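Última puesta al día de este README: 10/18/18. Si el código y lo que cuento aquí no coinciden, hazle caso al código.

# plisent

Plisent es mi proyecto de pinzas de mano para grabar cómo se dobla la ropa y, con suerte, conseguir que un brazo lo haga algún día. Lo monto entre mi casa y el taller compartido de Drastton, donde tengo media balda y acceso a la impresora grande (¡cuando no hay cola, claro!). El nombre viene de "plisado", y sí, lo elegí antes de mirar si estaba libre.

En este repositorio están las piezas, los scripts de limpieza y la ficha de los datos. El entrenamiento vive aparte, en `imitness`, y todavía no lo he publicado porque me da un poco de vergüenza cómo está escrito.

## Qué hay en cada carpeta

- `piezas/`: los STL de dedos, eslabones y carcasa. Ojo, el eslabón exterior va en espejo, no imprimas el mismo dos veces (yo lo hice, claro).
- `firmware/`: lectura de la apertura de la pinza y poco más.
- `limpieza/`: recorta los arranques y los finales, y sincroniza las dos manos.
- `datos/`: solo los índices. Los vídeos pesan demasiado para Git.
- `notas/`: mi diario de montaje, sin corregir, con sus tacos y todo.

## Los datos, en corto

| Campo | Valor |
|---|---|
| Episodios válidos | 2.615 |
| Episodios descartados | 231 |
| Manos por episodio | 2 |
| Tarea | doblar y apilar ropa |
| Lugar | casas, sobre cama o mesa |

Los descartados son casi todos por pérdida de seguimiento. Los de mal doblado NO los quité: si una manga queda torcida pero el episodio está entero, se queda con la etiqueta `regular`. Me parece más útil así y además no tengo paciencia para juzgar cada camiseta.

Cada episodio dura alrededor de 88 segundos de media, con mucha variación. Un pañuelo se despacha en nada; una prenda vaquera es otra historia, sobre todo si la tela se resbala por el borde de la cama y hay que volver a empezar.

## Montaje

Para los dedos uso tornillos de los que pivotan sin holgura. Si los aprietas a tope, la pinza se queda tonta y el dato de apertura sale escalonado, así que aprieta, afloja un cuarto de vuelta y prueba con la mano. Las tiras de agarre van pegadas por la cara interior. Probé con cinta de doble cara barata y aguantó una tarde, luego pasé al adhesivo de contacto que compro en Lockwood y hasta ahora, contenta.

Calibrar:

```
python limpieza/calibra.py --mano izq
python limpieza/calibra.py --mano der
```

Hazlo con la pinza vacía y con las dos tiras juntas al cerrar. Si el script se queja de "cero inestable", casi siempre es el cable.

## Cosas que sé que fallan

- Las telas oscuras con estampado pequeño marean bastante al seguimiento cuando están muy cerca de la lente.
- Una colcha floreada debajo es buenísima para localizar la cámara (¡tiene detalle por todas partes!) y malísima para separar la prenda del fondo. Sigo sin decidir qué me compensa.
- El gran angular curva las líneas rectas. `limpieza/corrige.py` lo arregla en el centro, en las esquinas no tanto.
- No hay prueba automática de nada. En diciembre, si tengo vacaciones, me pongo.

## Dos vistas desde la pinza

Doblado sobre cama, con tela azul marino estampada en crema:

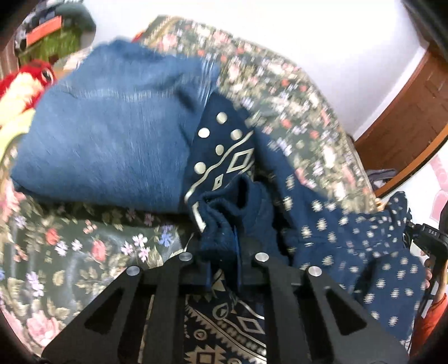
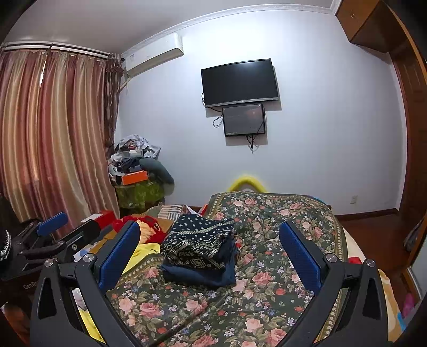
## Comentarios que me han llegado

Desde el taller me escribieron que la etiqueta `regular` se queda corta, que convendría separar el doblado torcido del que está a medias, y que a quien entrene con esto le va a hacer falta saber cuál es cuál. También me preguntaban si las tiras interiores se pueden cambiar sin desmontar el dedo entero.

A lo primero, me han convencido: abriré `torcido` y `a_medias` en la siguiente versión del índice, y `regular` se mantendrá un tiempo para no romperle nada a nadie. A lo segundo, sí, con una espátula fina y bastante calma. Limpia bien los restos de pegamento antes de poner la nueva y vuelve a calibrar esa mano.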